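**Minutes — Hovska Residents' Association, general meeting of 8/12/18**

Held in the downstairs hall, with the heating on at last. Everaldo Figueiredo in the chair, Tarcísio Brandão taking these notes. Apologies had come in from the two households at the top of Queiroz Street, who were snowed under with visiting family and sent their love.

**1. Opening and last minutes**

Everaldo welcomed everybody and thanked those who had come straight from lunch. The April minutes were read and accepted with one correction: the bench by the mailboxes is to be sanded and oiled, not painted. Tarcísio apologized for the mix-up, which was his own handwriting and no fault of the typist.

**2. Report on the open day at Gralport**

This was the main business of the afternoon, and we gave it the best part of an hour, as a good many people had questions saved up.

Everaldo reminded the meeting how it came about. Gralport, the workshop down by the old canning sheds, is developing a household helper arm under the name Himer, and in the spring it wrote to several associations in the neighborhood offering an afternoon's visit. Our members voted to accept, on the understanding that we were going to look and were promising nothing. The bus was hired for 200, and everybody who had put their name down turned up at the corner on time, a thing Everaldo said he would like recorded.

We were received with coffee and a very good walnut cake. The first part of the visit was a talk in the upstairs room, with the work shown on a big screen. Much of what Gralport does at this stage happens in simulation: the arm, the furniture and the household things are all drawn by computer, and the arm practices among them long before anybody lets it near a real bathroom shelf. The young woman giving the talk told us they have built 118 of these rooms so far, kitchens and bathrooms mostly, and that a single task may be run 2,000 times in a night while the staff are home in bed.

Several of us had expected something with more shine to it, and Everaldo admitted he had pictured a gleaming kitchen and a robot pouring the juice. What we were shown was a good deal more homely. The task she had chosen was tidying the lid of a toilet tank, where the arm has to come down from above, take hold of one thing and leave its neighbors standing. She said they like this one because people really do keep things there, and there was a lot of guilty laughter on our side of the room.
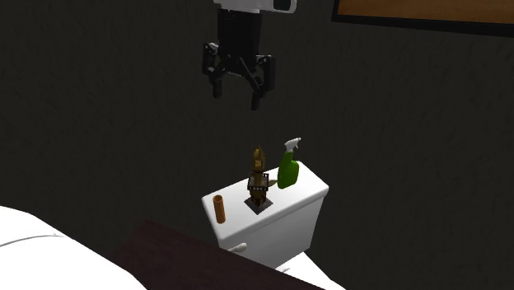 Everaldo's sister Marlene wished to know what happens if the arm gets hold of a spray bottle by the trigger, since at her house that would mean cleaner all over the wall. The answer given on the day, as far as Tarcísio had it written down, was that the grip is meant to go around the body of a bottle and that a squeezed trigger is scored as a failed try. Marlene said she was satisfied with that as far as it went, but she would want to see it done with a full bottle before she believed it, and a number of heads nodded.

There followed a long and friendly discussion, which is set down here in the order it went and without much trimming.

It was asked whether the arm can tell an ornament from something to be thrown out. Everaldo said he had put nearly the same question over the cake and was told that it does not decide such things by itself. The person in the house says what is to be moved and where. He found that a comfort, having a shelf of his late mother's figurines that look like clutter to anybody else.

It was asked how dark a room can be. The bathroom on the screen was a gloomy one, with a wall close to black, and we were told the lighting is changed on purpose from one run to the next — bright, dim, lamp on one side — so that the arm does not come to depend on a sunny afternoon. Tarcísio added that his own bathroom has had a dead bulb for weeks and would make excellent practice.

It was asked about breakages. Gralport was quite open about this, and people appreciated it. In simulation a dropped object costs nothing and the run is started over. With the real arm they work with plastic and wood for now, and no glass.

The second part of the visit was downstairs, where the real arm stood behind a low rail. It moved more slowly than most of us had imagined, and it was quieter too. It lifted a wooden block, carried it across a table and put it down in a tray, and then did it again for those standing at the back. On the third go it stopped above the block and had to be restarted, and the technician took this with such good humor that he got a round of applause. The children were allowed to press the stop button, one at a time, and would gladly have stayed until supper.

A price was asked for, naturally. There is none yet. The figure of 800 that has been going around the stairwells is for a year's loan under a trial scheme, and that scheme has not opened. Members are kindly asked to stop repeating it as the price of the machine.

*Agreed:* that Everaldo write to Gralport with our warm thanks, and ask for the walnut cake recipe in the same letter.

*Agreed:* that if a trial place is offered, it comes back to a full meeting before anybody answers. Carried with two against, both of whom asked to have it noted that they enjoyed the visit very much.

**3. Bicycle room**

The lock sticks again. Tarcísio has graphite powder at home and will see to it this week. The blue child's bicycle with no chain is still unclaimed and will stay one more month.

**4. Other matters**

A pair of gray knitted gloves was left on the bus and is with Everaldo. Marlene asked if the next outing could be somewhere with a garden, and suggestions are to go in the box by the door.

The meeting closed after the coffee was finished. Next meeting to be posted on the board downstairs.

*T. Brandão*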